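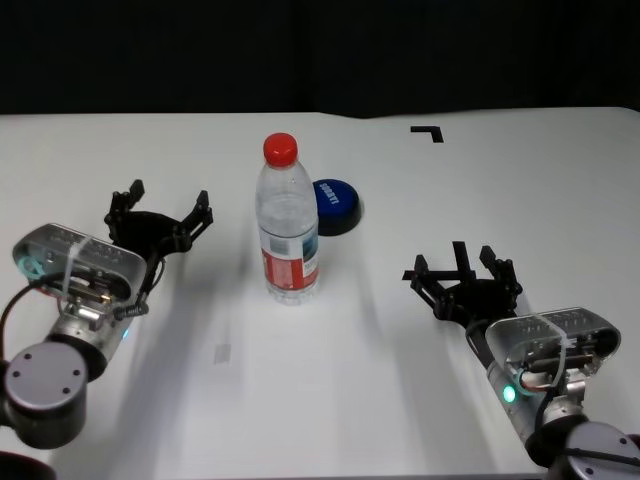
A blue-topped desk button keeping company with a bottle of water on a white tabletop.

Desk button

A desk button (also novelty button, slogan button or, among collectors, a dome) is a large push button that sits on a table and is connected to nothing of importance. It usually consists of a coloured, slightly domed top set in a low, wide base, with a word or short phrase printed across the top in capitals. In the talking kind, pressing the top plays a recording of the same word, in case the user has not had time to read it. In the silent kind it clicks.

Desk buttons are sold as office gifts, party favours and prizes at events where the budget has gone on the venue. They should not be confused with emergency stop buttons, which they resemble closely enough for the confusion to have been a selling point.

Construction

The ordinary talking button is built from two plastic mouldings, a spring, a contact switch, a small speaker and a sound chip. The base is wider than the top, which keeps the thing from tipping over when struck off-centre, as it generally is. Batteries go in from underneath, behind a door held by a screw too small for any screwdriver kept in an office. The Cokitz pattern, much copied, closes the whole base with four such screws, and most of the surviving specimens have three.

Recordings run from under a second to up to 8 seconds on the better chips. The longer ones are less popular with owners and a good deal less popular with whoever sits opposite.

Colour follows habit. Red was taken early and has remained the default, with blue some way behind and green used mostly where the printed word is meant to be encouraging. Black is the usual choice for the base on account of fingerprints.

Wording

The wording is nearly always a single word and nearly always carries an exclamation mark. Apologies, refusals, congratulations and assertions that a job was simple make up the bulk of the trade. Valentina Cabral's handlist, the nearest the subject has to a standard work, records 147 wordings in English, a figure that includes several she considers to be misprints and one that she declines to reproduce.

Lettering is printed flat across the dome, so it can be read from only one side of the table. As the round base has no obvious front, buttons in regular use tend to drift until they are addressing the window.

Display and photography
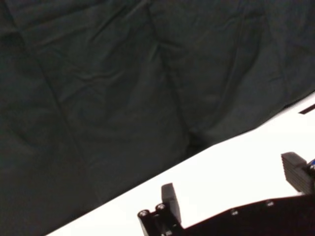 Collectors have argued for years over how a desk button ought to be shown. The domes are glossy and pick up every lamp in the room, so the usual advice is a pale surface underneath and something matt and dark behind. Cloth is the favourite, being cheap, and its weakness is that it creases. A very dark green cloth laid against white will make a good clean line where the two meet and, everywhere else, show each pucker and fold it acquired in the cupboard. Ironing is recommended in all the guides and can be seen in few of the results.

Scale is the other difficulty. Photographed alone, a desk button might be the size of a coin or of a dustbin lid, and sellers are therefore asked to put some familiar article beside it. Drinks bottles are common, though a bottle with a busy label will draw the eye first. One with a blue lake and mountains on it, for instance, has a clear advantage over a button with one word.

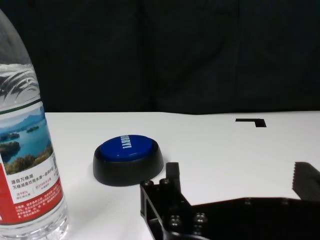 Olga Fuentealba disagrees with most of this and has written that a button shown on a clean table has been robbed of its natural surroundings. It should be seen, she argues, among cups and unopened post, “where it was ignored in life”. Her own collection is displayed in this manner and has twice been tidied away by visitors.

The question reached the annual Nallbridge swap meet, held on a Saturday in September, where the rules now permit either arrangement but require the wording to face the public. Tape on the tabletop is allowed for marking out each exhibitor's pitch. It is meant to come off again afterwards, and the older tables at Nallbridge show how that has gone – corners of long-departed exhibits, some of them overlapping.

Pitches are allotted by lot, with eight tables in the main room and the remainder in the corridor. Talking buttons may be demonstrated between two and four in the afternoon.

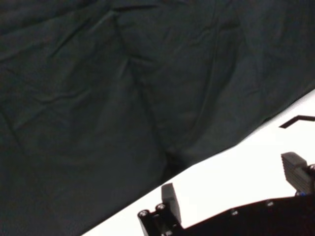

Outside those hours the batteries are supposed to be removed, a rule that depends heavily on the small screwdriver problem described above and is enforced accordingly.

Collecting

Prices are low and have stayed low. The exception is the Clumeck series, in which a fault at the moulding stage left the recording and the printed word disagreeing with each other, so that a button marked as an apology offers congratulations. Unaltered examples are sought after, and home-made ones are not hard to come by either. Octavio Retamal's test for telling them apart involves the glue line inside the base, and so requires opening the base, after which the button is no longer unaltered.

Coetzee buttons, heavier and silent, have a smaller following. Their click is said to be superior.

Care

Domes may be wiped with a damp cloth. Solvents lift the lettering, usually from the exclamation mark inwards. A button that has begun to speak slowly needs new batteries, and one that speaks without being pressed should have them taken out altogether.

See also

Executive toy
Paperweight
Desk bell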